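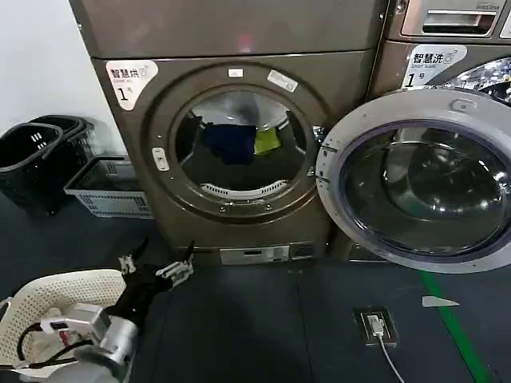
Ternlow Campaign Desk: what you get, what it costs and where we have doubts

Category: Party and election software
Supplied by: Prumavia
Our verdict: Fine for a list selection. Think twice before using it for a leadership vote.

Ternlow is sold to political parties and local branches that need to pick candidates. It holds a register of delegates, sends out the ballot, counts the votes and prints a result sheet. The maker calls it "the trusted heart of party democracy". We sell it, and we would not go that far.

What it does

Delegates are loaded from a spreadsheet. Each one gets a paper slip with a code, or a code by text message if the branch pays for texts. They vote on a phone or on one of the tablets in the hall. The chair opens and closes each round, and the count appears on the chair's screen a few seconds after closing.

It copes with three ways of voting: a plain yes or no on one name, a contest between several names, and a ranked list of the sort used for European and regional elections. Ranked lists are where it earns its money. Anyone who has sat through a hand count of a twelve-place list with two recounts will see the point.

What the maker claims, and what we make of it

"Results nobody can dispute." Somebody always can. The software keeps a log of every round, but the log is held by Prumavia, and a losing candidate has to ask the company for it. We asked for one in June and waited nine days. The rules of most parties give you less time than that to lodge a complaint.

"Higher turnout." We were shown one chart covering a single party, with no figures on the side of it. Delegates who have already travelled to a conference tend to vote whatever you hand them.

"Fully secret ballot." Yes, as far as the chair and tellers are concerned. The codes and the names are kept in two separate files, and both files sit with the same company. Eetu Kuusisto, who tests voting kit for us, would like to see the second file held by somebody else. So would we.

"Set up in minutes." The tablets, yes. The delegate list took Danica Vidmar most of a Monday, chiefly because the import rejects any name with an accent unless the file has been saved in one particular way. The manual mentions this on its last page.

In the box

Tablets in a carry case, with chargers
Printer for code slips, one roll of paper
Chair's laptop (hire only)
Printed manual
Phone support from 9 am to 5 pm, which is a poor match for evening selection meetings

Limits

Delegates per event: 428 on the standard licence. Above that you move to the large licence, even for one extra delegate.
Names per contest: 50
Length of log storage: 96 days, then deleted. Ask for your copy early.

Price

Standard licence, one event: £900
Large licence: price on request. We have asked twice for a fixed figure and been given two different ones.
Text messages are charged on top.

How it compares

Soylu is cheaper and plainer. It has no ranked lists, so it will not do for most European selections, but it hands the full log to the branch at the end of the night, on a memory stick. For a single post with two or three people standing, we would take Soylu.

Paper and a locked box remain in stock.

Comments from customers

"Worked on the night. The result came up before the chairman had found his glasses. I'd still like a bit of paper to hold when somebody rings me the next morning." Krum Nikolovski

"Our winner got nearly every vote in the room and people blamed the tablets. They'd have blamed the box too." Hussam Yammine

"Bought for a regional list. The ranking screen is good. The invoice had two items on it I hadn't agreed to, and they were taken off when I rang." Velimir Hodžić

Ordering

Orders need the name of the party officer responsible for the vote and the date of the meeting. Allow ten working days. Hire kit must come back within a week, and late returns are charged by the day.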